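Stopping two arms from fighting over the same spot: a simple zone lock in Skedau

If you've followed my earlier posts you already have both arms moving on their own. Homing works, the grippers open and close, and you can send either one to a point on the table without anything scary happening. Great! The trouble starts when you run both at once and they each decide the middle of the table is the place to be.

I put off fixing this for way too long. I kept writing my demos so the left arm stayed left and the right arm stayed right (boring, and no good at all for handovers). So this page is the fix I finally settled on. It needs Skedau for the scheduling and the Vurari driver for the arms, and you can add it to a setup you already have in an evening.

What you'll change

The idea is a shared patch in the middle that only one arm may enter unless both have agreed to be in there. Outside the patch they do whatever they like. Open your cell file and add a zone called "middle". Mine is 228 mm wide, centered between the two bases, and it runs the full depth of the table. Go wide at first. You can shave it down later once you trust it.

Next, wrap your move call. Before a move goes out, check whether any point on the path crosses the zone, and I do mean the path. My first version only looked at the end point, so an arm could happily swing straight through the middle on its way to somewhere perfectly legal. Ask me how many times I restarted that night.

If the path crosses, request the lock:

lock = zones.request("middle", arm="left", timeout_ms=400)

If the lock comes back, send the move and release when the whole arm is clear of the zone. The elbow counts too! If it times out, park the arm at its wait pose and try again.

Letting both arms in

For a pass or a two-sided pickup you want the lock shared. Set mode="pair" on both requests, and Skedau holds them until the second one arrives. After that every step is sent as a matched set, and I cap speed at 65 mm per second on both sides. With the egg between the grippers and so little room left between the fingertips, I want it slow.
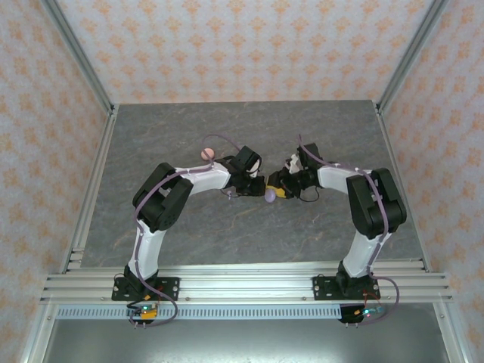 Gellow wrote in after I shared the draft to say that pair mode hung for them whenever one arm dropped its connection, because the other sat there holding its half of the lock forever. Their cure was a heartbeat on each request, so a silent arm loses its claim after 2 missed beats and the other one stops where it is. I've added that to my own copy and I'd suggest you do too. It's one extra argument:

heartbeat=True

Just don't let the arm that's still talking carry on with the move by itself – make it stop, then wait for you to clear the fault by hand.

Testing it

Start in the simulator. Send both arms to the same point with normal locks and watch the log. You should see one grant and one wait, then the grant moving over after the release. If you see two grants, check that both drivers are pointed at the same lock server. I had two running in February and spent a whole afternoon blaming the path checker.

When you move to the real arms, keep the table bare for the first few runs and a hand near the stop button. Swap the start order as well, so the right arm asks first half the time.

One loose end: if you plan with Galanis, its smoothing step can bulge a path into the zone after you've already checked it. Run the check on the smoothed path, or turn smoothing off until you've got the rest working.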